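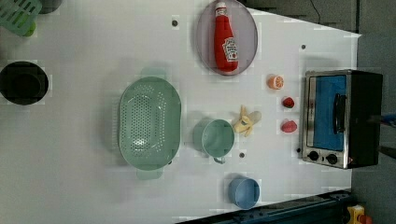
My sister-in-law Iida swears by a toy rotation app called Plidel. You type in every toy in the house, it sorts them into bins, and on Thursday it tells you which bin goes in the closet and which one comes out. She pays for it. I tried the free version for 17 days and I have some doubts.

The theory is that kids play better with less. Put most of the stuff away, bring it back later, and it feels new. Fine. I believe that about as far as I can throw it. My son is three, and when the train set came back out he did greet it like an old friend. Then he asked where the play kitchen was, because the play kitchen was in the closet, because Plidel said so. He asked again at breakfast. He asked in the car.

That's my first complaint. The app has no idea what anybody is in the middle of. He had been running a soup restaurant for days, with regulars and a menu that was mostly ketchup, and I shut it down on the advice of a calendar.

Second complaint: the typing. Every toy needs a name, a category and something called a "play value" from 1 to 30. I gave the wooden blocks a 13. Why 13? No idea. I had given the stacking cups a 12 and the blocks seemed better than that. The app then made decisions based on these numbers as if they came out of a lab. When I wrote to support to ask how the score was used, I got a polite reply from someone named Themis Karras saying it was "weighted with other factors." Which ones, he did not say.

I also went looking for the research. The help page has a section called Our Science, and it links to a blog post, which links to another blog post, which is by a parenting coach who sells storage bins. Maybe there's a good study under all that somewhere. I stopped at the bins.

To be fair to Iida, her living room looks great. You can see the rug. But she only has one kid, he's seven, and he mostly wants to read about sharks. I suspect her living room would look great if she rotated nothing at all.

What I wonder is how much of this is for the kids. I felt calmer with half the toys gone, I'll admit that. I got through a whole cup of coffee sitting down. He seemed the same. He played a lot with a cardboard box and a roll of tape, neither of which I had entered in the app - and I have no clue what play value you give tape.

So I deleted it. We still put things away, but the system now is that I look around, notice what hasn't been touched in a while, and stick it in the closet after bedtime. If he asks for it, it comes back. If he doesn't, I leave it there and feel a bit smug.

The soup restaurant has reopened. Prices are up. Iida says I didn't give the app long enough and that the paid version handles favorites much better, with a lock you can put on certain toys so they never leave. A toy that never leaves, for a monthly fee. I told her I'd think about it.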